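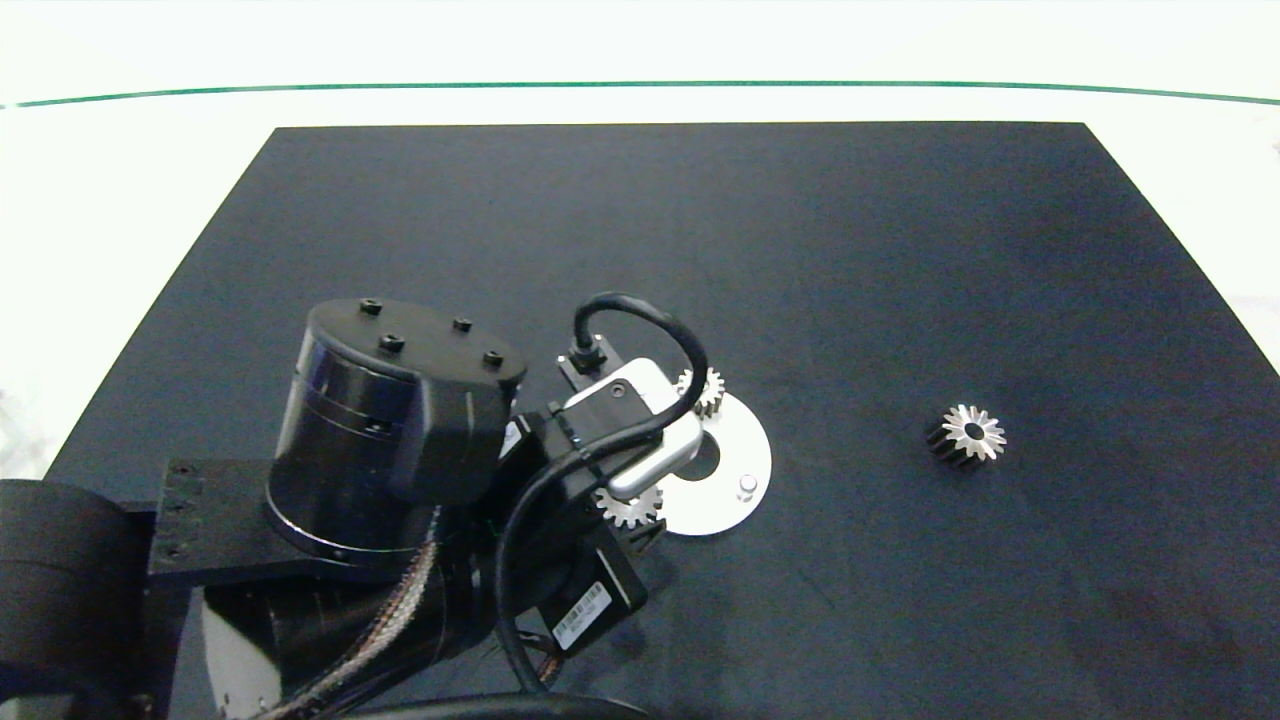 A dark, matte work surface over a white one.

Small Parts, Big Headaches: Keeping Track of What You Take Apart

I love taking things apart. Clocks, hand mixers, the pepper mill that squeaks, the window crank in the back bedroom that has never once closed all the way. What I used to hate was the last ten minutes of the job, when everything was supposed to go back together and I had a screw in my hand that didn't seem to belong anywhere! These tips have pretty much cured me of that, and most of them cost nothing.

Start with the surface
Clear it completely. Coffee, mail, yesterday's project, all of it goes somewhere else. Then put down something that contrasts with the parts. Bright metal is easiest to spot on a dark, dull surface, and black plastic bits want a white dish towel. Shiny tabletops are the worst, with every little reflection looking like the washer you dropped.

If your bench is hard and smooth, add something with a bit of grip. Shelf liner from the Lalley kitchen range is my favorite. It comes on a roll, you can wipe it off, and round things think twice before heading for the edge. An old bath towel works too, but watch the loops, they love to swallow springs.

Muffin tins forever
I have 3 of them in the garage and my family has given up asking for them back. Fill the cups in the order things come off, starting at the top left. When you put it together again, go backward. That's the whole system and it's wonderful. For a long job I drop a scrap of paper in each cup with a word or two on it ("under handle," "long ones, back side").

Egg cartons do the same job and you can close the lid overnight - just don't use the foam kind around oil or solvent.

Draw it, even badly
For anything with screws of different lengths, sketch the outline on cardboard, poke holes where the screws go, and push each one into its own hole. My drawing of the Evonance stand mixer looks like a sick duck, and it has gotten that mixer back together twice now.

Cleaning greasy bits
Old gears, hinges and rollers usually need a bath. A glass jar with a tight lid, warm water and a good squirt of dish soap will handle most kitchen grease. Shake, let it sit, shake again. Use a worn-out toothbrush on the teeth and a pipe cleaner through the middle. Rinse over a strainer, never over an open drain (ask me about the winter I took the sink trap apart for one tiny clip).

Then dry everything right away. I spread parts on a paper towel and run the hair dryer on low. Bare steel gets a wipe of light oil the same evening, or you'll have orange freckles by breakfast. For anything that touches food, use food-grade mineral oil and go easy on it.

Give the little ones a home plate
Anything small and round should sit on something while you work, even if you only plan to put it down for a second. A saucer, a jar lid, a coaster, whatever is handy. I picked up the habit while fixing the old Gatchalian wall clock, and now I do it without thinking. Gears especially! Set them down together and you can move the lot in one go when somebody wants the table for dinner.

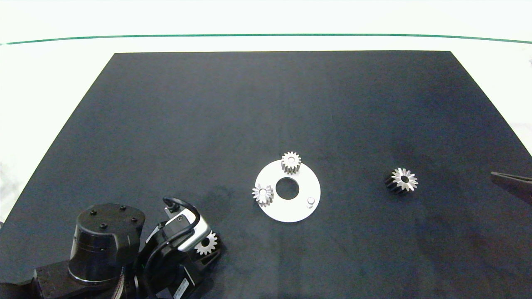

Deb from the comments wrote in to say she lines her saucers with a circle of felt cut from an old hat, and that her sewing machine screws haven't gone skating since. I tried it with a scrap of craft felt and it's terrific. She also stacks the saucers with a jar lid between them when she has to stop halfway.

When something drops anyway
Freeze! Don't push your chair back. Listen for where it stops, then turn off the overhead light and lay a flashlight flat on the floor. Even a tiny part throws a long shadow that way. If that fails, stretch a piece of old nylon stocking over the vacuum hose, hold it on with a rubber band and go slowly over the rug. Check your cuffs and your lap before you do any of it. I've found more screws in my cuffs than I care to admit.

Leftovers
Spare screws, odd springs and good knobs go into baby food jars, sorted by kind and not by size. I have 27 jars on the shelf over the dryer, lids labeled with masking tape. A Skonusel drawer cabinet would be tidier, I know, but I like being able to see in from the side.

Next month: stuck jar lids, stuck zippers, and the drawer that only opens in dry weather.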